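The Tea Shift
A story

For 9 years Xiomara Kasprzak had carried the tea at Hutchins, and on a slow day in January the company decided to find out how.

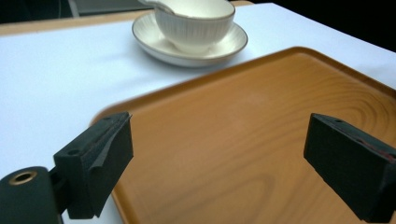 One: The Cup

The company was Brimodano, and it made hotel software in an office park outside Otville. Hutchins was its hotel, bought cheap so the software would have somewhere to live. The gripper arrived in a padded case with a card that said Welcome to Plimo, and a smiling teapot under the words.

"You squeeze the handle and the fingers close," said Harpreet Chisholm, who had been the banquet manager until Friday and was now the Transition Lead, at the same pay. "You do the job the way you always do it. It learns."

"The way I always do it is with my hands."

"The way you always do it, but with this."

So Xiomara set a cup on its saucer, put down the orange tray, and went after them with two green fingers. The cup was the good porcelain with the gold or tan line on the saucer. She had asked for the ugly mugs from the staff room and been told that the guests would not be drinking from the ugly mugs.

They wanted 2000 tries. Cup to tray, tray to table, cup to table, and every so often the tray by itself, which Plimo apparently found difficult. Xiomara sympathized. The tray had given her trouble too, her first summer, when she'd put a full pot into the lap of a man who sold boats.

Two: The Numbers

By the end of the week she had done 385 and the numbers were posted by the time clock. Her old job had never had numbers. There was a woman in room service who had done more, and the two of them, who used to split a sandwich, began eating at different times.

A young man from the office park called in to go over her results. He was very polite. He said her data was excellent but that she kept pausing.

"Where?"

"Before you put the cup down. Almost every time. We're wondering if it's a grip issue."

She thought about it. "I'm waiting for them to move their elbow."

"Whose elbow?"

"The guest's."

There was a silence on the line while he looked, she supposed, for a guest. He asked if she could stop doing it. She said she'd try, and for an afternoon she did, setting the cups down smartly, one after another, like a person dealing cards. It made her shoulders ache. The next day the pause was back.

Harpreet came by with his tablet and stood watching her. He had his own problems. A part of the software now wrote the banquet schedule, and it had booked a christening and a divorce lawyers' lunch into the same room, on the grounds that the headcounts fit. He had spent the morning carrying a cake.

"Do you want to have a go?" she asked, holding out the gripper.

He picked up the saucer on the third attempt. The cup slid over and rang against the far side, and both of them reached for it with their free hands.

"Don't write that down," he said.

"It writes itself down. That's what you told us."

Three: The Elbow

Plimo went to work in the tea lounge on April 10, 2024. It was the height of a bar stool and it rolled. Xiomara had been kept on to walk behind it, under a new title with the word Experience in it, and there was a raise that covered the parking.

It went up to the first table, where two sisters were arguing over a map. It lifted the cup and held it out over the cloth. Then it stopped.

Nobody's elbow was in the way. The sisters looked at the cup, and at the machine, and after a moment the older one folded up her side of the map and said, "Oh, sorry, thank you." Plimo put the cup down.

"Is it stuck?" Harpreet whispered. "Should I call them?"

"Give it a second," said Xiomara. It was already turning around, a little too wide, on the side where the boat man used to sit. She moved a chair out of its way and went to see about the milk.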